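Moving to a smaller place, what do you do with a white table?
Board: Home and Kitchen

smaranda_a
2018-06-04
Hi everybody, long post, sorry in advance! We're moving to the Keter Street apartment at the end of the month and I have to decide about the table. My sister says white shows everything and I'll be wiping it from morning to night. My husband says it makes a small kitchen feel bigger and he's already half in love with the idea. The one we like is 300 with delivery, and I'd hate to spend that and then cover it with a cloth forever. Does anyone here live with a white top, with kids and coffee and all the rest?

Virgil C.
Your sister is right, I'm afraid. We had one for years in the old house and every drop of tea left its mark on my nerves, if not on the table. Crumbs too. I'd go for something mid-brown and spend the difference on decent chairs, which is where people always go cheap and then complain about their backs.

thais_dantas
Oh, I have to disagree with Virgil (lovingly!). Dark tables are so much worse for crumbs and dust, my mother's was nearly black and she dusted it twice a day. I've had white since we married and I wouldn't go back. A damp cloth after supper, a bit of baking soda paste on the tea rings, and never, ever leave turmeric sitting overnight. Mine's a plain white top, nothing fancy.
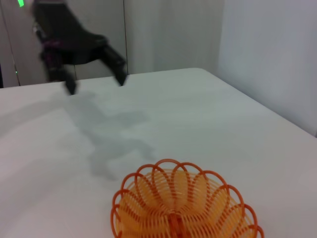
Virgil C.
Re: white table
Baking soda scratched ours, Thaís. It went dull right where I sat, and once it's dull it grabs every stain going. So be careful with that advice, please, it depends a lot on the finish.

thais_dantas
Fair enough, I do use a very soft cloth and hardly press at all. Smaranda, try it underneath first, where it won't show!

Ecaterina P.
I'm with Thaís on the color and with Virgil on the scrubbing, so make of that what you like. Dish soap does nearly everything for me.

smaranda_a
Thank you all, you're so kind. I'm leaning white, and I'll ask the shop what the finish is before I pay. Virgil, what chairs did you end up with?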